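Bonjour à toutes et à tous,

Merci pour vos messages sur la vitamine D, ils m'ont fait bien plaisir ! Mon médecin m'a prescrit 2000 UI par jour tout l'hiver, à prendre pendant un repas un peu gras, et je m'y tiens depuis novembre.
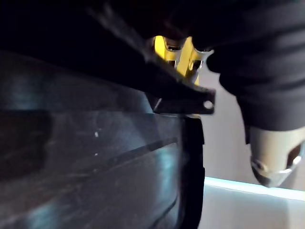 Boseck a écrit :
> Chez moi le dosage est remonté en 5 mois, mais je n'ai pas senti moins de fatigue. Et vous ?

Un peu moins, je crois, mais je marche aussi davantage (le chien y est pour beaucoup !), alors allez savoir... Je refais une prise de sang au printemps et je vous raconterai.

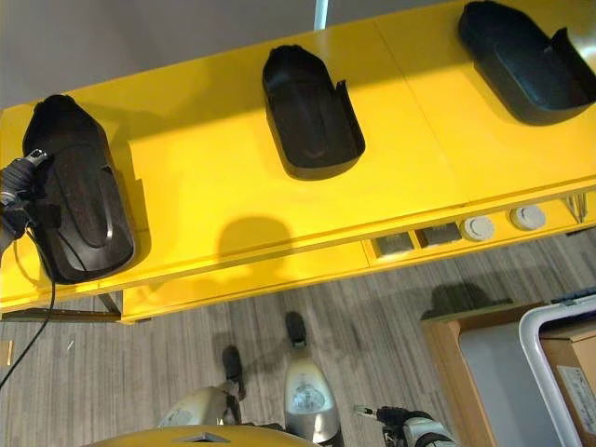 Plateau jaune et supports noirs

Bien amicalement,
Stikach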